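About Plarside

Hi, and thanks for clicking through to the page that most people skip! I'm Araba Tsikata, and I run Plarside together with Njål Viklund. We're a small robotics school. We teach people to set up a robot cell, keep it healthy and fix it when it sulks, and nearly all of it happens around one machine, a single black arm with a two-finger gripper that we've called Juška from the start (Njål picked the name and has never given me the same explanation twice).

Every student meets Juška in simulation before they meet the real one. Cube work at a crowded table is where we begin, with the arm rendered in a plain gray room.

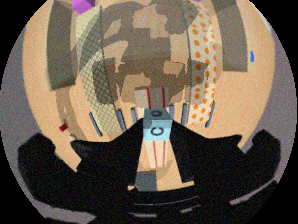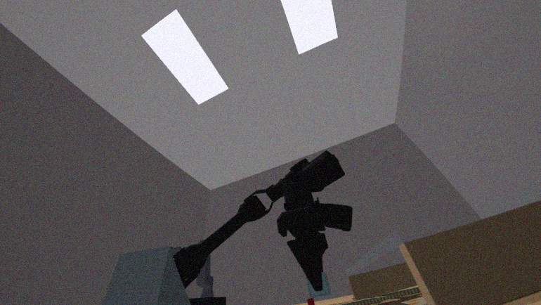
Both from the simulated side of the school, first with the gripper's fingers at a light blue cube marked with a C, then with the arm in its gray room and the gripper pointing down.

How we got going

I used to do maintenance on packing lines, and Njål wrote control software for people like me to swear at. We met over a gripper that kept dropping small cartons. I said it was the software, he said it was the pads, and after a long evening it was a cable that had been rubbing on a bracket every time the wrist turned. We were both a bit embarrassed. We were also both annoyed that neither of us had been taught to look there first, and that's pretty much the conversation the school came out of.

We opened our doors on April 8, 2021, with one arm, one table, a secondhand compressor we didn't end up needing and a class of 3. Since then 214 people have finished the full course. Some were mechanics, some were straight out of school, and one had been a pastry chef and had the steadiest hands I've ever seen on a calibration pin!

Why just one machine?

We get asked this a lot, usually by somebody who has seen a training center with a long row of shiny arms. I get it, rows look great. But I think you learn more by really knowing one robot, the way you know an old car. You learn what it sounds like on a cold morning. You learn which joint needs a few easy laps before it settles, and you notice when something is a little off, long before there's an error on the screen.

Everybody who studies here goes through Juška's whole life with us. Setup, daily checks, the monthly look-over, the big January service, and then the repairs, which come when they come.

Setup week

The first week is slow on purpose. We start in the simulator, with the model of the cell, and you get to make all the mistakes there that would make me wince in the workshop. Drive the gripper straight into the table? Go ahead, reset, try again. We have a block exercise where you bring the fingers down to a cube from above, and you do it over and over until your approach is boring. I love it when it gets boring. I also like a cluttered tabletop for it, full of patterns and shadows, so you can't just get used to one clean background.

Then we walk over to the real arm and do it all again with bolts. You check that the base is tight and the table is level. You set the zero position for each joint, teach the tool center point (the spot between the fingertips that the robot thinks of as its hand), and set the speed and force limits low, much lower than you'd like. People always want to turn them up on the first afternoon. The answer is no, sorry!

After that comes the part where the simulator and the workshop have to agree. If the arm in the model says the fingertips are over a mark and the real fingertips are a hair to the left, we go looking for the hair. Sometimes it's a fingertip that was put on crooked. Sometimes somebody bumped the table with a hip and didn't mention it (it was me, twice).

Looking after Juška

Morning checks are done by whoever is in first, coffee put down well away from the controller. The list is taped inside the cabinet door and it goes like this:

Press the emergency stop and make sure it really stops.
Look along every cable from base to wrist, and feel for flat spots.
Wipe the finger pads and check them for nicks.
Open and close the gripper slowly, listening.
Run the arm through the slow warm-up path.
Touch the tip to the reference pin and write the reading in the book.

The book matters to us more than almost anything else in the building. It's paper, it's grubby, and it goes back to the first week. When the wrist started drifting one spring, it was the book that told us, a tiny bit each morning in the same direction, in four different people's handwriting. Njål has been threatening to move it all onto a screen for ages and I keep hiding the scanner.

Finger pads get swapped every 2,000 grips, even if they look fine. Students sometimes grumble about throwing out a pad with some life in it, so we keep the old ones in a jar and let people compare them against a new one with a thumbnail. You can feel it right away.

When something breaks

Things break, and I'm a little ashamed of how cheerful I get. A real fault is worth a week of lectures, so nobody gets to fix it quietly on their own. Everything stops, power off and locked out, and the class gathers around with the book and a whiteboard. We write down what the arm did, what it should have done and what changed recently. Only then does a cover come off.

Our longest repair so far was the gripper motion that stuttered, but only with the wrist turned one way. We changed a cable, which didn't help, and then a connector, which also didn't help. We recreated the wrist angles in the simulator, which couldn't show us the fault but did let us see which poses had it in common, and that pointed us at a worn guide inside the gripper body. It took roughly 148 test moves to be sure! The worn guide now lives on my desk and I still pick it up when I'm on the phone.

We don't pretend to fix everything ourselves, by the way. Gear units go back to people with the right bench for it. Knowing when to put the screwdriver down is part of the course too, and Njål teaches that session, having learned it the expensive way.

The people here

It's a small place. Njål looks after the controller, the simulator and anything with a login. I look after anything you can put a wrench on, plus the schedule, plus the kettle. Former students come back as assistants for a term at a time, and they're usually better than us at explaining the stuff that confused them last year.

We also have two friends we work with a lot. Wundora sends us their new maintenance hires for setup week, and Fitora machines our odd little brackets and pins, often from sketches that I'm sorry to say were drawn on lunch bags.

Come by and see us

If you're thinking about the course, please visit first. You can sit in on a morning check, have a go at the cube exercise in the simulator and ask the students what it's like when Njål and I are out of earshot. You don't need to know any programming, and you don't need your own tools. Wear closed shoes, tie back long hair and leave the dangly bracelets at home.

Write to us through the contact form and say a little about what you've worked on before, even if it was only bikes or sewing machines. Sewing machine people do really well here. I answer most of the messages myself, normally in the evening after the arm is parked and the book is filled in.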